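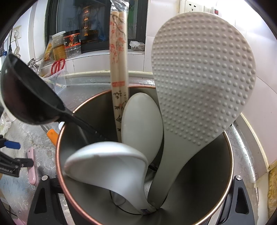
4. Pavement Behavior on the Upper Section

Publications > Cold Regions Roads > Kurnlow Pass Study > Section 4

4.1 Layout of the test lengths

The upper section of the Kurnlow road runs from the Strachan bridge to the summit cutting and was surfaced in a single season. Five test lengths were marked out on it, numbered uphill from the bridge. Each test length is 200 m long and covers both lanes. Lengths 1 to 3 lie on embankment built from crushed rock taken out of the adjoining slope. Length 4 crosses a former stream bed with a shallow culvert, and Length 5 is in full cut with seepage along the inner ditch. The traffic on all five lengths is the same, as there is no junction between the bridge and the summit.

The base course thickness was constant by design, but cores taken before the first winter showed variation between lanes on Length 4. The outer lane there had been regraded after the culvert was placed, and the contractor's records do not give a finished level for it. Results for the outer lane of Length 4 are therefore reported separately and are not included in the averages.

4.2 Instrumentation and survey

Temperature strings were installed in the inner lane of every length, with sensors in the asphalt layer, the base and the subgrade. The strings were read by loggers housed in roadside cabinets. Surface levels were taken by precise leveling from steel pins set in bedrock, and crack maps were drawn by hand on gridded sheets during lane closures. The last survey of the open season was finished on 20 September 2019, after which the summit gate was closed to general traffic.

Crack maps were drawn by one observer (E. Drummond) and checked by a second (W. Reinholz), who walked the same length in the opposite direction without sight of the first sheet. Where the two sheets differed, the crack was visited again and classed jointly. Hairline cracks that could be seen on a damp surface but not on a dry one were left out of both sheets.
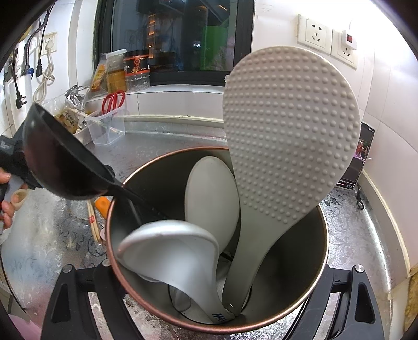
Figure 4. Cylindrical container with copper-colored rim, holding a rice paddle, a smooth spoon, a gray ladle and a black ladle.

4.3 Cracking

The two full surveys gave 548 m of mapped crack in the first year and 711 m in the second, summed over all test lengths with the outer lane of Length 4 left out. Most of the increase was in transverse cracks on Lengths 1 and 2. These cracks ran from shoulder to shoulder and were regularly spaced, a pattern usually linked to thermal contraction of the bound layer. Coring on three of them showed that the crack was widest at the surface and did not reach the base.

Length 5 behaved differently. Its cracks were mainly longitudinal and followed the inner wheel path – the side nearest the ditch. Leveling showed that the inner lane had risen over the winter and had not fully returned to its earlier level by June. The temperature string at this length also recorded a slower thaw at depth than the strings on the embankment lengths. Shading by the cut face would explain part of the delay, though no radiation measurements were made that would allow the effect to be separated from that of ground water.

On Length 3 a group of short diagonal cracks appeared near the uphill end. They coincide with a change in fill material noted in the site diary and are treated here as a local defect.

4.4 Binder grade

Two binders were used. Lengths 1, 2 and 4 were laid with the standard grade held at the Griltau depot, and Lengths 3 and 5 with a softer grade hauled from Virnurov. The haul from Virnurov was long enough for the mix to lose heat on the way, and 60 truckloads were checked by probe on arrival. Loads below the specified laying temperature were turned back. Compaction was checked by nuclear gauge behind the final roller pass, and no length fell below the required density in the wheel paths. Density at the longitudinal joint was lower than in the wheel paths on every length.
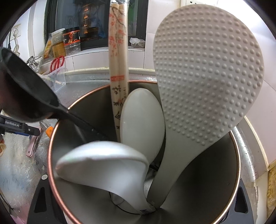 4.5 Limits of the data

The comparison between binders is confounded with the ground conditions, given that the softer grade was not used on Lengths 1 and 2. A balanced layout had been planned, but the order of laying was changed when the upper haul road was blocked by a rockfall. Logger records for Length 2 have a gap in late winter caused by a failed battery, and the missing readings were not filled by interpolation. Snow clearing was done with a steel blade on all lengths – scrape marks were noted on the crack sheets but were not measured.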